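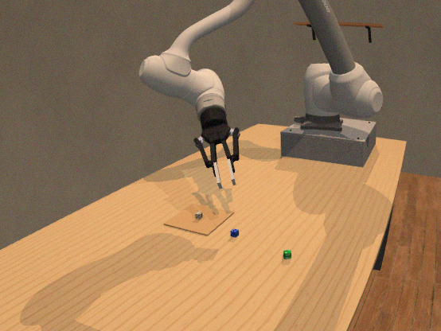
The Zudholm bench as it exists on screen, with the gripper open over the table.

Workshops > Mornden > Machines

July 11, 2020. By our workshops correspondent
Last updated: 12.31pm

The man behind Zudholm does not want his name in print, and for the first quarter of an hour he doesn't seem keen on having his project there either. "It's a robot arm that picks up a block," he says. "Or it's a computer drawing of a robot arm that picks up a block. The other one is in bits over there."

The other one is at the back of the Coutinho workshop in Mornden, in a brick building put up in 1890 as a harness maker's and now shared by people who mend chairs, wind guitar pickups and argue about the extractor fan. Two joints are bolted together. The rest is in a crate. He started in January, expecting to have it lifting things by Easter.

What he has instead is the simulator, and I came with doubts about it. I have sat through a good many demonstrations in which a machine does something lovely on a monitor and the real one can't find the edge of a table. I put this to him early on, and he takes it better than I expected.

"You should be suspicious. I am," he says. "The first month I had it stacking blocks and I was ringing people up about it. Then I looked at the settings and I'd left the friction so high the blocks might as well have been covered in glue. I had to ring them all back."

So why carry on with it? Money, mostly. A replacement gearbox costs more than he pays for his bench in three months, and he has already stripped one. The motors are driven by a board sold as the Prositz, which he bought second-hand and describes as "moody". On screen he can drive the hand straight through the tabletop and all it costs him is a restart.

I ask how much of the picture is true to life. He pulls a face. The table is meant to match the one he plans to use, he says, though he hasn't bought the timber. The floor is whatever came with the software. He put the shelf on the wall himself one evening when he should have been working on the wrist.

"I was pleased with that shelf," he says. "It took two hours. It does nothing whatsoever."

The blocks are more to the point. There are three of them, a pale one, a blue one and a green one, and the pale one starts out on a thin square board while the others go straight on the wood. He wanted to know if the small difference in height would upset the grip. Did it? "Constantly," he says. The fingers came in too low and caught the board, and then when he raised them they missed the blue block. He spent most of a fortnight on what he reckons was the thickness of a beer mat.

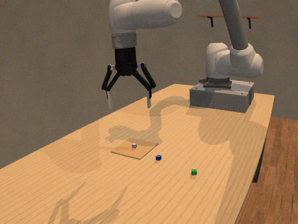
He has since given up on one height for everything, and the program now works out where the top of each block is before the hand comes down. It knows this because it is told. Nothing is looking at the table. The simulator hands over the exact position of every object, to more decimal places than he can use, and the arm goes where it is sent.

I say that sounds like cheating.

"It is cheating. The real one will need a camera, and the camera will be wrong, and then I'll find out how much of this was any use." He has a figure for it in his head, as it happens. In the last batch he ran 100 attempts with the blocks in slightly different places each time, and 12 of them failed. He expects the real arm to turn that the other way up to begin with.

He won't say what the failures were at first. Pressed, he admits that in most of them the fingers closed on the corner of a block and squirted it away over the table. A few he can't explain. One block ended up somewhere below the floor, still falling, and he left it running over lunch to see if it would stop.

There are things about Zudholm that I can't warm to. The lighting is an example. He is proud of the shadows, and they are good shadows, large and soft across the wood, with the shape of the fingers in among them. But he can't tell me what they are for when the arm has no eyes. He says they will matter once he starts training a camera on pictures from the simulator, and that may well be so. He said much the same about the wood grain, and I noticed he had the shelf brackets ready as a third case before I'd asked.

Other people at Coutinho are divided. The chair mender at the next bench thinks the whole business could have been done by now with a lever and some string. A woman who builds synthesisers told me she had seen the arm on the screen more often than she had seen its owner holding a spanner, and she wasn't saying it to be unkind. She has lent him hers twice.

He has heard all this. "They're right that I like the screen too much," he says. "It's warm, it's quiet, you don't get grease on your cuffs. I had a rule that I'd do an hour on the metal for every hour on the computer. I've kept a log." And how does the log look? He finds it, on the back of an order form. The metal column comes to 31 hours. He folds the form up again without reading me the other one.

Does he think it will ever pick up a real block? He thinks about it for longer than I would have liked. The wrist is the trouble, he says. On the screen it is a smooth white shell and it turns as if it weighed nothing. In the crate it is a casting with a bearing that doesn't quite seat, and every time he tightens it the whole joint goes stiff. He has a new bearing coming. He had one coming in the spring as well, but it was the wrong size.

"Ask me when the forearm's on," he says. "If it can hold its own weight up for almost a minute without the Prositz getting in a huff, I'll start on the blocks. I've cut those already." He has, too. They are in a tobacco tin on the windowsill, and he hasn't painted them yet.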